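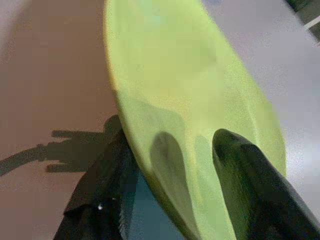

The green plate

Dastville Home Cooks Board > Breakfast and Eggs > Frittata keeps going watery in the middle

odoucet
Apr 5, 2024
I make a frittata most weeks for dinner and I can't get the center right. The edges set up fine and the top browns, but when I cut into it there is a puddle under the middle slices. The flavor is good. It's the texture I'm unhappy with.

What I'm doing now: eight eggs, half a cup of whole milk, one medium zucchini sliced thin, half an onion, a handful of grated cheddar. Ten inch cast iron. I soften the onion in butter, add the zucchini for a minute, pour the eggs over, and put it in the oven at 375 until the top looks done. That's usually 18 minutes.

I've tried leaving it in longer and then the outside goes rubbery and there's still water. Any ideas welcome.
Otis

yolanda_b
It's the zucchini. One minute in the pan does nothing. It has to cook until the slices go limp and the pan stops hissing, then it needs to cool off before the eggs go on. I salt mine first and leave it in a colander while I do everything else. Press it with a paper towel and you'll be surprised how much comes out.

Mushrooms and spinach do the same thing. Peppers less so.

dolores.obi
Agree with the above on the zucchini, but half a cup of milk is also too much for eight eggs. I use a quarter cup of heavy cream, or sour cream if that's what's open. Milk is mostly water and you're already adding water with the vegetables.

Also, 375 is hot for that pan. Cast iron holds a lot of heat and the outside will be finished well before the center is. Try 325.

satishb
I'd disagree with lowering the oven. At 325 it takes forever and the bottom sits in the liquid the whole time. I go the other way. Stir the eggs on the stove over medium until they're about half set, like loose scrambled eggs, then put it under the broiler for 3 minutes. No baking at all. The center never gets a chance to be watery because you've already cooked it.

dolores.obi
The broiler works if you stand there and watch it. I've burned two doing it that way. I also don't like the texture when it's been stirred. To me that's scrambled eggs with a lid on. A frittata should slice clean.

satishb
Mine slices clean. You have to stop stirring before it goes on the rack and let the bottom set for a minute. I've made it this way for years.

odoucet
Thanks all. I didn't know you were supposed to salt the zucchini. Yolanda, how much salt? And do you rinse it after? I'm trying to keep salt down a little.

Satish, my broiler is a drawer under the oven and the skillet handle doesn't fit, so that's out for me.

yolanda_b
Half a teaspoon for one zucchini. I don't rinse, because then it's wet again. I leave the salt out of the eggs and let the zucchini and the cheese do it. If that's still too much for you, skip the salting and cook the slices longer in a dry pan, in one layer. It takes more time but you get to the same place.

imwai
Something else to check is the oven itself. Mine was off by a lot and I only found out when I put a thermometer in it. I had been blaming my recipes. Otis, if yours runs hot that would explain the rubbery edges.

Also, how long do you let it sit before cutting? If you cut it right away it will weep even if everything else is right. Ten minutes on the counter.

odoucet
Not long. Maybe two minutes, we're usually hungry. I'll get a thermometer.

hullus_kitchen
I'm going to be the odd one out and say drop the cast iron. I use a Usman nonstick with a metal handle and have no problems. It heats evenly and the frittata slides right out onto a plate, so it isn't sitting in the hot pan and cooking further. With cast iron it keeps going after you take it out.

dolores.obi
Cast iron is fine. He doesn't need to buy a pan to fix a zucchini problem.

hullus_kitchen
I didn't say he needs to. I said what works for me. He could slide it out of the cast iron too, if it's seasoned well enough.

satishb
Check the maker's oven limit on any nonstick before you put it under a broiler. A lot of them aren't meant for it.

imwai
One more on cheese. Pre-grated cheddar gave me a greasy layer on top, and for a while I thought it was water. I switched to a dry feta from Zitdale Market, crumbled in, and it's been better. Could be worth trying a different cheese just to see whether some of what you're getting is fat.

odoucet
Update. I made it again tonight. Salted the zucchini like Yolanda said, quarter cup of cream, oven at 350 as a compromise. The thermometer says my oven runs 20 degrees hot, so I set it down to allow for that. Took 22 minutes. Let it rest for ten.

Much better. No puddle. The very center was slightly soft but it held together on the plate. The edges were still a bit firmer than I'd like.

yolanda_b
Good. For the edges, take it out when the center still moves a little if you shake the pan. It finishes while it rests.

dolores.obi
And try 325 next time.

satishb
Or the broiler, if you ever get a different oven.

odoucet
I'll do 325 next and report back. Does anyone freeze these? I have half of one left over and I'm out of town until the weekend.

imwai
I've frozen slices. They come back a little wet, so you'd be right back where you started. I'd give it to a neighbor.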